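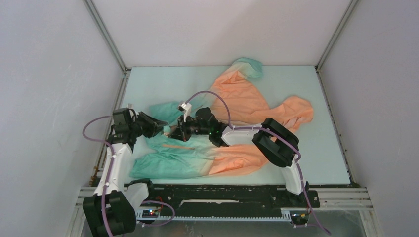 Rukmont Robotics Club
Minutes of the August meeting

Present: Samina Rajput (chair), eight members, two parents
Minutes: Callum

1. Last meeting
Minutes agreed. The missing hex keys have been found in the Detside box, so that action is closed.

2. Folding project
By far the longest item, and a very cheerful one! Samina opened by saying how pleased she is with where the two-arm rig has got to over the holidays. Both arms now run from the same laptop, and the folding pair have been practising on long-sleeved tops most evenings.

The orange and teal top remains everyone's favourite. The colour fades from one to the other across the cloth, and Joel asked whether that might confuse the software when it looks for an edge. Samina thought it was a great question and would like him to try it properly: same starting heap, first with the dyed top, then with a plain one. Joel agreed to do this and to write up what he finds, good or bad.

Discussion on sleeves. Folding the body is coming along well but sleeves are still a nuisance, especially when one ends up underneath. Two ideas were put forward:
- Pull both sleeves out sideways before doing anything else. Slower, but everyone could follow what the arms were meant to be doing.
- Pick the top up by the shoulders and lower it again. Lovely when it works. Needs both grippers to close at the same moment, and our timing isn't there yet.
Agreed to go with the first for the open evening and keep the second going as a side project, because Freya and Tom are clearly not going to stop anyway.

Grippers meeting in the middle. Tom would like a rule in the code that keeps the two sets of jaws a finger's width apart unless a handover has been asked for. Agreed by all. Freya to write it, Tom to test it at low speed.

Cables. The purple ones are fine as they are tied at present. Please don't cut the ties to "just move one thing" without telling Samina first.

Recordings. We have 2503 saved tries on the club drive, which got a round of applause. A fair number are badly named. Names should give the garment, then the driver's initials, then the try number. Callum to rename the old ones.

3. Ponametti Cup
Entry form is in. We are down for the household task class, team of five. The rules allow nine minutes including setting up, and our best full run so far is nearly eight, so there isn't much room for a second go. Samina suggested practising the setting up on its own with a stopwatch, which got a groan and then a sign-up list.
Team name still not settled. Yazıcı is ahead on the show of hands, Freya's grandmother's surname and a good one to shout. Vote to be finished by message.

4. New starters
Several younger pupils have asked to join. Everyone was keen. They will begin by driving the arms by hand before touching any code, as that is the bit that got most of us hooked. Priya and Joel offered to look after the first two sessions.

5. Any other business
- The board could do with a wipe down, the side edges most of all. Callum and Priya.
- Old tops and hoodies wanted, any size, no big metal zips please.
- Priya showed her drawing for softer finger pads. Lots of interest. She can have printer time before the next meeting.

Actions
Joel: compare dyed and plain tops
Freya: spacing rule for the grippers
Tom: low speed tests
Callum: rename recordings, clean board with Priya
Priya: print one pair of pads
Samina: confirm transport for the Cup

Next meeting: usual room, 4.15 pm. Bring a top.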